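Storevdale swap room reopens with a clothes corner and a dish table
2018-05-11

If you've been wondering when the swap room on Tillel Street would open its doors again, I have good news - it's open, it's bigger, and I came home with more than I took in (again!).

For anyone new to Storevdale, the swap room is where you bring household things and clothes you don't need and pick up somebody else's. No money changes hands. It used to run out of the hallway behind the Ouazzani bakery, where two people with a box each was already a traffic jam. After the bakery needed its hallway back last October, the whole thing went into storage, and I had pretty much given up on it. I even bought a colander. New, at full price!

Now it has a share of the big workroom in the Zarkach building, the one with the glass partitions. It's bright in there and there's plenty of floor, so you can stop and look at a thing without somebody's elbow in your ribs.

The tables are split up by what you'd do with the stuff. Kitchen things go on the white table, and there's a dish rack on it so plates can stand up and you can see both faces of them before you decide. I like that a lot. At the old place plates came in stacks, and the one you wanted was always at the bottom. Trays go flat next to the rack, and the smaller odds and ends go on the big beige table.

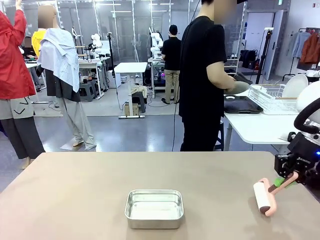 Clothes were my real reason for going, I'll admit. I had a bag of sweaters to hand over and a weakness for checked shirts, and the mannequin did its job on me. Seeing a shirt over a pair of shoulders is so much better than digging through a bin, and I hope they keep changing what it's wearing. There's a lint roller out for people to use too, so please give your things a once-over before you leave them. If you have a cat, give them two.

A few practical bits, because I got them wrong on my first visit. You can bring up to 19 items at a time, and a set of plates counts as one item as long as it's tied together. Mine wasn't, and we had a friendly talk about it at the door. Clothes should be washed and folded. Dishes can have a small chip but no cracks. Electrical things aren't being accepted for now, so my old toaster came back home with me and is sitting on the washing machine again.

You get 3 weeks to bring something back if it doesn't fit or doesn't suit your kitchen. After that it's yours, and good luck to you.

According to the sheet by the door, 2924 items found a new home in the bakery years, and I'd guess a fair share of those were mugs. I'm responsible for 8 of them myself, and I still drink out of the same one every morning.

The room is open in the afternoons, and the street door is the one to use - the side door on Tillel Street sticks and you'll stand there pulling at it like I did. Bags and boxes are in short supply, so bring your own. Baking pans, small trays and kids' winter coats are what they're asking for most at the moment. Mixing bowls they have plenty of.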